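Ticket 235 – Prandidia star wand kit, stars coming off sticks
Opened: Thu 17 January
Status: open

Problem: Stars will not stay on the sticks. We make wands at the craft table from the Prandidia kit, using Erkberg glue. The glue lets go when a wand is picked up by the stick end. In the last class 11 wands failed.

Tried so far: more glue, a new bottle, pressing the joint under a book for 2 minutes. No change. Sticks are the plain wooden ones from the Villanueva order, pack of 600. Stars are the pink ones and the light blue ones with the dark blue border.

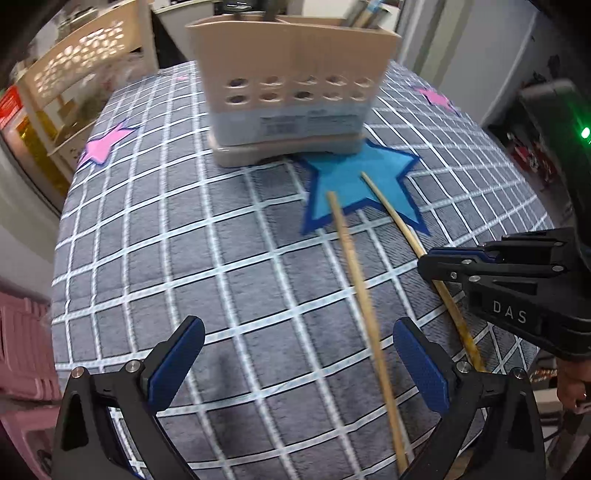
Filtley support replied that the sticks are the first thing to check – some batches are waxed, and the glue will not grip wax. They asked us to sand the top inch of a few sticks, wipe off the dust and glue again, then leave them flat overnight.

Update: Sanded six sticks and glued them. Five held when shaken. The sixth had glue on one side only, so I redid it.

Still to do: check the rest of the caddy for sticks from the June order. Ask Filtley if the blue stars need a different glue – the back feels slicker than the pink.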